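사내 문서의 날짜 표기는 하나로 고정해야 한다

사내 문서에서 날짜를 쓰는 방식은 대개 관행에 맡겨져 있다. 나는 이것을 취향의 문제로 보지 않는다. 표기 방식은 데이터 형식이고, 형식은 규정으로 정해야 한다.

Provier의 문서관리 파트에서 공유 폴더의 파일명을 점검한 적이 있다. 대상 문서 108건에서 날짜 표기 방식이 14종 나왔다. 연도를 두 자리로 쓴 것, 월과 일의 순서를 바꾼 것, 구분자로 점과 밑줄을 섞어 쓴 것이 같은 폴더에 들어 있었다. 파일명 순으로 정렬하면 1월 문서 사이에 10월 문서가 끼어든다. 월을 한 자리로 적은 파일 때문이다.

반론은 두 가지다. 첫째, 검색 기능이 좋아졌으니 파일명은 중요하지 않다는 주장이다. 그러나 검색은 찾을 대상을 이미 아는 사람에게만 유효하다. 인수인계를 받는 사람은 목록을 위에서부터 훑는다. 둘째, 수정 일시가 메타데이터에 남는다는 주장이다. 수정 일시는 문서의 기준일과 다르다. 서버를 이전하면서 파일을 복사하면 설정에 따라 이 값이 일괄 변경되기도 한다. 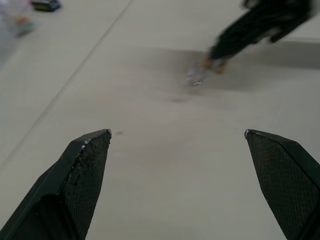

규정의 내용은 짧을수록 좋다. 연도 네 자리, 월 두 자리, 일 두 자리를 이 순서로 쓰고 붙임표로 구분한다. 기준일은 작성일로 하되 계약서는 체결일로 한다. 예외 조항은 두지 않는 편이 낫다. Hotham 지사는 거래처 양식에 맞춘다는 이유로 예외를 허용했고, 예외 목록이 23개 항목까지 늘어난 뒤 규정 자체를 폐기했다.

본문 표기는 별개로 다루어야 한다. Anas Twal은 사내 지침 초안에서 본문에도 같은 형식을 쓰자고 제안했는데, 나는 동의하지 않는다. 본문은 사람이 읽는 문장이므로 연월일을 풀어 쓰는 것이 자연스럽다. 다만 '금주 내', '익월 초' 같은 상대 표기는 금지해야 한다. 작성 시점을 모르면 해석할 수 없는 표현이다. '31일까지'라고만 적은 공문도 마찬가지다. 월이 빠지면 기한으로서 효력을 다툴 여지가 생긴다.

기존 파일의 소급 변경에는 신중해야 한다. 다른 문서가 경로로 참조하고 있으면 링크가 끊어진다. Sarla Dwivedi가 정리한 Vustano 이관 절차처럼 참조 관계를 먼저 추출하고, 참조가 없는 파일부터 변경하는 순서가 타당하다. 나머지는 원래 이름을 유지하고 대조표를 둔다. 대조표의 관리 책임은 폴더 소유 부서에 둔다.

2020년 10월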